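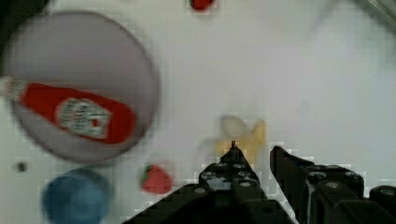
1/ Play kitchen sorting has taken over my life this September, and I'm going to tell you all of it because I have a cup of tea and the evening to myself. Our toy library in Hornine has had the same big box of pretend food for years, more than 100 pieces by my reckoning, and it had got to the stage where children tipped the whole lot out and then wandered off. So I've been laying things out on a white table a small batch at a time, and thinking about what really gets played with. The ketchup lying across its plate was an early favourite of mine, with a strawberry just off the rim, like something that had rolled away from somebody's lunch.

2/ My first thought was to sort by type. Fruit in one tub, veg in another, pans in a third. Very tidy, very grown-up, and I'd have been pleased with myself for a week. But when I look back at how my own two used to play, they never once made "fruit". They made breakfast, or soup, or a picnic for a row of teddies, and they needed a bit of everything for that.

3/ So the plan now is small mixed sets. A few things to cook in, something to serve on, and a handful of food that doesn't quite go together – the not-going-together is where the good stories come from. I've had strawberry and ketchup soup served to me more than once over the years and I always had seconds.

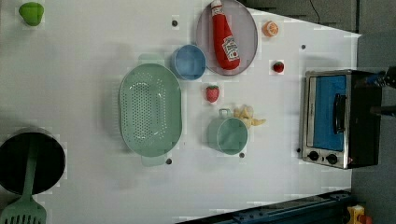
Colander, little green pot, banana, and the ketchup on its plate.

4/ I'm very taken with that colander. It's a good long oval with a tab at each end, so there's something for small hands to get hold of, and it will be a boat by teatime, I promise you. If you're putting together a set at home and can only stretch to one "proper" kitchen thing, I'd go for a colander before a frying pan. You can wash strawberries in it, wear it, or put a doll to bed in it.

5/ Somebody asked me under my last thread where to look for this sort of thing without spending much. I've had the best luck at the Dradon table-top sale (go early, take a bag with a flat bottom) and the charity shop next to the bakery in Lepik, where the toy food lives in a basket under the jigsaws. Plastic wipes down nicely. Soft pieces I'm fussier about, and I do have a good look at the seams before they come home with me.

6/ On washing: warm soapy water in the sink, a soft brush for anything with holes or ridges, then everything on a tea towel overnight. Fabric food goes in a pillowcase with the top knotted, on a gentle wash. I check all of it for size as well, as we get plenty of babies in with their big brothers and sisters. Anything small enough to worry me goes up on the high shelf for the older group.
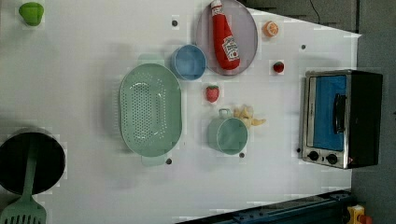 Black pan to the left, with the slotted spatula lying across it.

7/ A spatula makes an enormous difference! I hadn't appreciated this. Give a child a pan and they look in it, give them a pan and a spatula and they're running a café. The mint green matches the colander too, and I do like a kitchen that looks as though somebody chose it, even when the somebody is two and a half.

8/ I've also stopped fretting about sets being complete. Half an orange is perfectly good on its own – the cut side is the pretty side anyway, and you can squeeze it over things. An empty bowl is useful as well. I'd always been inclined to fill every dish before opening time so it looked inviting, and then there was nothing left for the children to do. 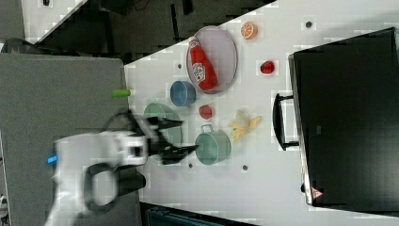
9/ Storage, for those who asked. I'm using the shallow crates from Takden, 3 to a shelf, lids off so everyone can see in. Deep boxes are where toy food goes to be forgotten. Each crate gets a card tied on with string, with a drawing of what belongs inside, and tidying away after a session now takes us 20 minutes with the children helping, which they do, mostly, if you let them be the lorry.

10/ Next up is the tea set, which is a sorry tale of odd saucers, so do send me your ideas for what to put with it. Cake, obviously. I've a bag of felt in the cupboard and I might have a go at some jam tarts if the kitchen table is ever clear again.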